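Cestell Community Help > Teaching by demonstration > Getting started

Soft things keep beating my demos. Hand-held or remote control?

Posted by Wanigasekara
Feb 27, 2019

Hi all! I've been having a great time teaching a small two-finger arm to tidy a table, and I could use some advice before I pour more evenings into it. I started out driving the arm by remote control with a pair of joysticks. Blocks and cups went fine. Then I moved on to towels and socks, and everything fell apart. I close the fingers, the cloth slides out, I go back for it, and by the time I have a decent hold I've made so many little corrections that the recording is mostly me dithering.

So now I'm wondering about switching to hand-held grippers, where you do the job yourself with the gripper in your fist and the robot learns from that. My questions are these. Is it really easier with cloth? Does the policy come out any better, or do you simply get through more demos per hour? And should I keep the table neat, or leave it messy like a real one? I have 209 joystick demos so far and would hate to throw them out.

Software is the Prekard trainer, if that matters. Thanks in advance!

Prarar_fan
Helpful: 2

Go hand-held. Joysticks are terrible for fabric, I gave up on them after a week. Also check that your finger pads are clean, lint makes them slippery. No idea about the 209 demos, I would just start over.

Anoma Talukder
Helpful: 11

Oh, you're at the fun part! Cloth is where I fell in love with this whole hobby, so please stick with it.

Yes, hand-held is easier for soft things, and the reason is mostly in your wrist. When you pick up a towel with your own hand you don't plan the grab. You go in a bit low, push the cloth into a ridge, and pinch the ridge. With joysticks you have to think about each of those moves one at a time, and you can't feel the table. With the gripper in your hand you feel the tips touch down, you feel the cloth bunch up, and the whole thing is over in a couple of seconds. The recording is short and smooth, and short smooth recordings are lovely to train on.

A few things I wish I'd known at the start:

Move a little slower than you want to. Once the gripper feels natural you'll begin flicking things around (I sure did), and your arm may not be able to follow that. I go at the speed I'd use to carry a full cup of coffee.

Pinch a fold. If you go for the flat middle of a towel the pads skate right over it. Look for a ridge or a corner, and if there isn't one, make one – that push is part of the skill, so leave it in the recording.

Keep your other hand honest. If your free hand smooths the cloth or holds it down, the robot learns a trick it can't do. If you need two hands, use two grippers.

Don't cut every miss. A miss followed by a clean second try teaches recovery. Ten pokes in a row teaches poking. I keep the first kind and delete the second.

Mix hard and soft things in the same session. A towel wants a deep squeeze, and a soap dish wants the fingers set evenly on both sides before you close. If you only ever record one or the other, the policy tends to treat everything like that one item.

As for neat or messy, go messy! My first set was one towel on a bare table, and the policy was wonderful right up until I put a sock next to it. Now I leave toys and packets and whatever else lying close together, and shuffle them between runs.

A towel and a soap dish, same table: 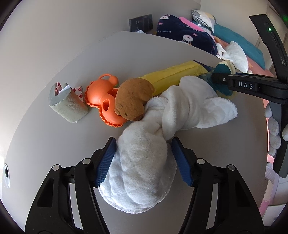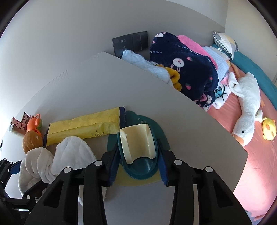
Now, your 209 joystick demos. Please don't bin them! Sort out the ones with blocks and cups, which sound fine, and keep those as they are. From the cloth ones, save any where you got a hold on the first or second try. Prekard lets you tag recordings by source, so mark these as remote and your new ones as hand-held, then train once with both and once with hand-held only. Run each version on the same handful of layouts and see which you like better. In my case the mixed set won for cups and lost for towels, but my joystick driving was pretty awful, so yours may be different.

And don't feel you need a giant pile before you try training. I have 3,000 now, collected since last April, but the first version that could pick up a washcloth came long before that and I danced around the kitchen.

One more thing on remote control: it still has its place. For anything where the arm has to reach into a tight spot, like a drawer or the back of a shelf, I go back to the joysticks. Your own arm bends in ways the robot's doesn't, and driving the real machine keeps you from showing it something it can't reach.

What are your finger pads made of, by the way? If they're hard plastic, try rubber ones before you change anything else.

Wanigasekara

Wow, thank you both! They are hard plastic, so that's going on the list. I'll sort the old demos tonight and tag them the way Anoma said. The free hand thing made me laugh – I do that constantly at the sink. I'll post again when I have the two versions to compare.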